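Refinishing a Study Table: Surface Preparation and Finish Choice

Faisal Niazi
Furniture and Materials, project report

Background

The Wetbridge study room has several wooden tables that get heavy use, mostly from cups, cans and laptops. One was set aside for this project in July. The old finish had gone patchy and held rings from cold drinks. The aim was to take it back to bare wood and put on a finish that the students could look after themselves.

Materials

Two products were compared on offcuts before any work on the table: Stedura, a water-based clear coat, and Jaltby, a hard wax oil. Both were bought from Swati, the supply shop used by the department. The total spend was 2,540 rupees, of which 2,000 went on the finishes. The rest paid for sandpaper, cloths and a respirator filter.

Method

The old coating was sanded off by hand, always along the grain, finishing with 200 grit. Dust was wiped away with a barely damp cloth and the top was left overnight. Each offcut then got 2 coats, with a light rub between them.

Jaltby brought out the grain well but turned the wood noticeably yellow. Stedura kept the color closer to the bare sample — this was what the room users had asked for — so it was used on the table. It went on with a foam pad in long strokes.

Result

The top is a pale beige with a smooth, slightly matte look. Fine grain lines run across it at a slant, and in one area they bend into long arcs and loops. The tone shifts with the light, grayer toward one side and brighter toward the other.
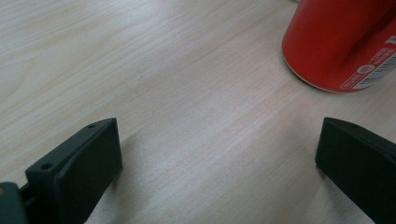

Problems and further work

Sanding took longer than planned, and the edges needed a second session on Sunday. The curved grain was the hardest part to sand evenly by hand. A water ring test should be repeated after a full term of use — one afternoon with a wet glass is too short to say much. The underside was left as it was.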